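When the grip lets go a little

Mercedes Muñoz runs table trials at Lundisis, where the Toka project is teaching machines to clear and set a dining table. In November the work stopped for two shifts. The cause was a slow loss of clamping force in the hand-held grippers, and it went unseen through 186 recordings.

"The fingers closed, the lever felt normal, and the bowl came up," Muñoz says. "Then it would slide a few millimeters while you were carrying it. You correct with your wrist without thinking. The recording keeps that correction, and the arm learns it."

The arm at the Wurnley site did learn it. It began to tilt every dish after lifting, and one evening it tipped a soup plate off the table and onto the floor. Muñoz was standing two steps away, behind the line. There were no injuries, but she asked for the arm to be shut down until the cause was known.

Her first guess was the software. A technician at Saraç, the shop that services the grippers, found the fault instead in a worn pivot pin. "It had play in it you could feel with a fingernail," she says. "I had signed that tool off myself."

The team went back through 477 clips and threw out every one made with the worn tool. The pins are now checked before each session – by hand, with the jaws closed on a test block – and changed on a fixed schedule. Bowls are the hardest case, Muñoz says, as the jaws get only the rim.

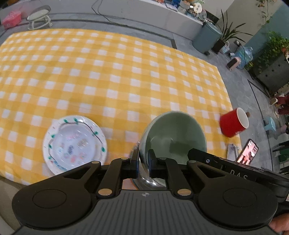 Jaws closed on the rim of a green bowl during table work.

She still wants a force reading in the handle, so that a weak grip stops the recording. That has not been approved. "For now it depends on a person doing the check," she says. "I would like it to depend on less than that."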